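Wednesday, bench notes, bin cell, Abu Hammour

Going through the cell rules before the next collection block. The draft from the Prornent side is fine for fixed tooling but says almost nothing about external dress packs, and most of our stoppages come from there. Notes below are for the shared copy. Edit in place, initial changes.

1. Cable routing

Slack loop at the wrist has to clear the bin floor at the lowest pick height, with the last joint at both ends of the range we let the planner use. Check both ends. The draft only asks for the home pose and home tells us nothing. If the loop drops into the bin at any pose in the pick set, either shorten it or mark that pose as restricted in the config. Current state: it does go into the bin on low picks. Entered as open item, mine.

Straps: one at the upper arm is the minimum. Fabric strap, snug, no cable ties directly on the jacket. After 20 hours of running, look at the jacket under the strap for flattening. Tape counts as a temporary marker only. Anything held by tape alone goes on the fault sheet.

2. Pendant

Draft rule says "pendant within reach of the operator." Too loose. Proposed wording: pendant in its holder or in the operator's hand whenever the drives are enabled. The floor doesn't count as within reach. Its cable must not cross the walking path to the bins. Issa Azar wants the same wording in the Tokamby cell so people moving between the two don't have to relearn it. Agreed.

3. Bins and clamps

Clamps on before the bin is filled. Tug test by hand in both directions, then a touch-off on the rim. If touch-off is more than 3 mm from the stored value, redo the bin frame and don't nudge offsets in the script. We lost most of a morning to stacked offsets in the Skutard runs and I don't want that again.

Handles of the clamps should point away from the sweep of the forearm. Add to the collision model as simple boxes, padded. At present only the bin walls are in the model. Open item.

4. Object set

Mixed items stay mixed: rigid, soft, thin handles, bottles. Any bottle goes in capped and empty. Nothing sharp, nothing that sheds. Check bristles on brushes and retire the brush when they start coming out, as they collect in the fingers.

Don't tidy between attempts. If an item ends up against a wall and can't be gripped, log it as unreachable and carry on until the end of the set. Rearranging by hand mid-set spoils the count. Last full set was 844 attempts, 534 logged as good. I can't say how many of the rest were affected by hand moves since the log has no field for it. Adding one.

5. Speed and entry

Reduced speed for any first run after a change to tooling, routing or bin frame. One full cycle watched from outside the reach line, hand on the enabling device. No reaching into the bin with drives on, including for the back compartment. Stop, confirm the state on the pendant screen, then reach.

6. Open

- wrist loop length, try a shorter loop and rerun the low poses
- clamps into collision model
- hand-move field in log
- holder for pendant, bench side

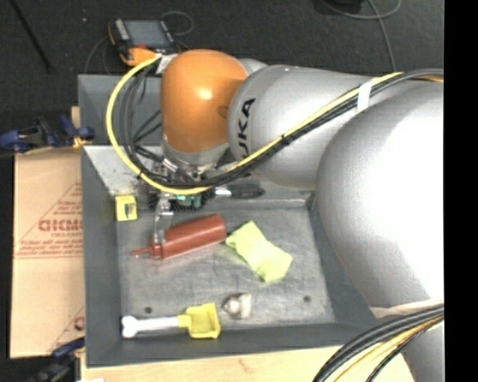
Wording for 2 and 5 goes to Issa for a read before it goes on the cell door. Sections 1 and 3 stay in draft until the loop has been rerun.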